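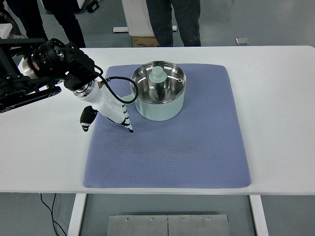
5/29/19, Dudby, bench 2. Capacity and rim work on the small Koltstead pot, carried over from the previous page. The supplier sheet says "2 litre class", which I read as a nominal 2,000 ml, and the pot does not look it. All the bench work was done on the blue-grey mat, which stays down on the white table for the whole of the cookware series. Before any water went near it I wanted the inside checked, and the polished steel makes that harder than it should be: the wall mirrors everything round it, so a scratch and a reflection look much the same until you move your head. The rivet on the inner wall, a little below the rim, is the one fixed mark to work from, and I have used it as the zero point for everything that follows. Positions are clockwise from the rivet, seen from above.

Mass, dry and empty, body only: 1,103 g. Weighed three times on the big scale, taken off and put back between readings, same figure each time. The scale was checked with the brass weights first.

Capacity to the brim, by weight of water, tap water left to stand in the room overnight: 1,349 ml. Filled by jug to near the top and by syringe from there until the surface bulged, then backed off until it was level with the metal edge. The edge is narrow and fairly sharp, so the point where the water lets go is clear and I trust the result to a few millilitres. It is a long way short of 2,000. Either the sheet belongs to the next size up or "class" is doing a lot of work in that sentence. Query sent to Koltstead with the figure and the method. Not altering the label on our side until they reply.

Working capacity is another matter. There is no agreed fill line for this shape. For the Tamiru comparison we have been taking the underside of the rivet as the working level on any pot that has one, on the grounds that a cook will tend to stop there anyway. Declan Treloar does not like this and has said so in the margin of the last book. His objection is that a rivet is put where the maker needs it for strength, so the working level then depends on a thing that has nothing to do with cooking. Fair point. His alternative is a fixed distance down from the rim, the same for all pots, which is unkind to the shallow ones. I have recorded both for this pot and they can be argued over later. By rivet: see sheet. By fixed distance: see sheet. The difference is small on this one.

Rivet. Cleaned round it with a cotton bud and a drop of washing-up liquid, rinsed, dried, looked again with the hand lens. The head is seated flat as far as I can tell. A thin feeler gauge would not go under it at any point. Fine dark line round part of the head, which I first took for a gap; it wiped off, so polishing residue. Marked as "clean, no gap" on the sheet. Should be looked at again after the boiling cycles, as that is when the residue tends to come back out on pots of this type.

Rim. Ran a nylon stocking round the metal edge, outside to inside, then inside to outside. One snag, at about a third of the way round. Nothing to see with the naked eye. Under the lens there is a small raised spot, a burr left from trimming I would say, too small to cut a hand but enough to pull a cloth. Not dressed. We test as received. Wrote the position down so that whoever does the cloth test knows it is there and does not blame the cloth.

Outer finish. The pale green is even, with no thin patches at the rim where I would expect them. Gloss meter not used, as the curved side gives nonsense. Compared by eye with the colour card under the bench lamp and then at the window; looks slightly bluer at the window. The knob is the same green to my eye but I would not swear to it. If Koltstead buy it in, the two may drift apart with heat, so it goes on the list for the before-and-after comparison.

The mat. The Clidarik sheet cut for this table has a fine raised pattern, diamond or honeycomb depending on how the light falls, and it grips well when dry. Spilt water sits in the pattern and spreads further than you think. After the capacity run I lifted a corner and found the table underneath wet as well, water having gone over the near edge and back under. Dried both. For the next pot, put the tray down first and fill on the tray. A levelling check with the small spirit level gave the same reading on the mat as on the bare table, so the mat is not adding any tilt worth correcting.

Slide test, pot empty, on the dry mat: pulled level with the spring balance at the base, no movement at the limit of the small balance. Needs the larger one, which is out for calibration and due back in July. Left blank.

Base flatness. Straight edge across the base in four directions, feeler gauge at the centre. Slight hollow in all four, as it should be when cold. Values on the sheet. The hollow is a touch deeper in one direction than in the one at right angles to it, within what we have seen on other pressed bases.

Label on the storage box now reads item 63. It previously read the same as the large pan, which explains the mix-up with the sheets. The old label is stuck in the back of this book.

To do:
Boiling cycles, to working level, both versions, Declan's first.
Recheck rivet and rim burr afterwards, same positions.
Colour comparison, body and knob, same lamp, same card.
Larger spring balance.
Chase Koltstead for the capacity query if no reply by the time the cycles are finished.
Find out who has the second syringe.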